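The Long Way to Merthorpe

09/04/2022

I've been meaning to write about moving for weeks now, and every time I sit down to do it I end up looking for the scissors, or the good pen, or whichever box has the coffee filters in it. So please forgive me if this one wanders a bit. I'm writing it at the kitchen counter with my feet on a carton marked WINTER/MISC, and I couldn't tell you what the misc is.

For those who haven't heard, we left Ventura! After all those years of saying we'd stay until they carried us out, we packed up and drove to Merthorpe, 1025 miles by the odometer, in two cars, with one very opinionated cat. We split it over three days. The cat yelled for the whole first day and then went quiet, and I have to say the quiet worried me more.

I thought the hard part would be the house, and the house was fine. I cried a little over the lemon tree (I had told myself I wouldn't) and then the new owners asked me how often to water it, so I wrote them a full page of notes and felt much better. What got me was all the small stuff, like the dentist, and the man at the hardware store who always knew which washer I needed from my terrible descriptions, and knowing which lane to be in without thinking. You don't realize how much of your day runs on things like that until you're in a strange parking lot trying to work out which way is home.

My working life has had to settle in all over again too, and I've had more than one day of wondering where I'm supposed to put my elbows.

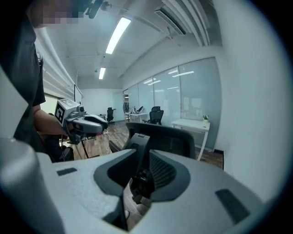 Sleeves short, hands full.

Now, the boxes. We had 37 of them when we left, which I was proud of, and I had numbered every single one and kept a list in a little green notebook. The notebook went into a box. I don't know which box! My sister laughed so hard on the phone that she had to put me down and come back. We've opened most of them by now and found the toaster, the Christmas stockings, seven flashlights, and a bag of rice I apparently couldn't bear to leave behind, but there is still no green notebook.

The best thing that has happened so far is Taner Çınar, our neighbor across the way, who came over on our second evening with a pot of lentil soup and a hand-drawn map. It has the post office on it, and the bakery, and a star next to the spot where the bus stops even though there's no sign. He moved here himself in October, the year his daughter started school, and he told me it took him six months to stop calling his old town "home" by accident. I found that so comforting. I've put the map on the fridge and I've been walking one piece of it each evening after supper, and last night I made it all the way down to Fonotgate, where there's a footbridge and a bench with a nice bit of sun on it.

I also owe an apology to my back. I carried far too much far too fast that first week, and I've been paying for it in every seat I've sat in since. My mother used to say you should never buy a chair you haven't gotten out of at least twice, and I think of her each time I reach for an armrest these days.
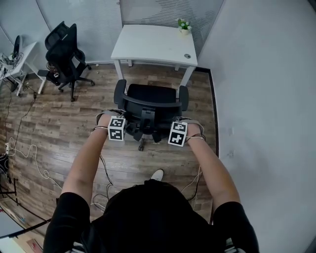

Black office chair, a hand on each armrest.

Anyway, the cat has claimed the landing, the shower finally has a curtain, and I've learned that trash goes out on the opposite side of the street from where I put it. I'm going to make soup this weekend so I can return Taner's pot with something in it. If any of you have a good recipe that doesn't need a blender (box unknown), please leave it in the comments, and I'll write again once I've found the rest of the spoons.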